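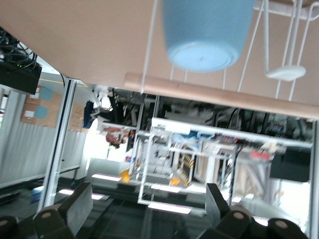 The light blue cup in its white wire rack.

In November I decided to have fewer things for the dishes. Before, I kept all my cups in a cupboard, one inside the other, and every morning I had to pull them apart. My friend Katalin told me to buy a wire rack and leave the cups outside. I was not sure, because I don't like when a table looks full.

I paid 1,614 forints for mine, and I am happy with it. The white wire is thin, so it does not look heavy. I keep the blue cup for my coffee and I wash it by hand at night, when the kitchen is quiet. The other cups I gave to Bülent, who has more guests than me.

Next I must find a place for the plates.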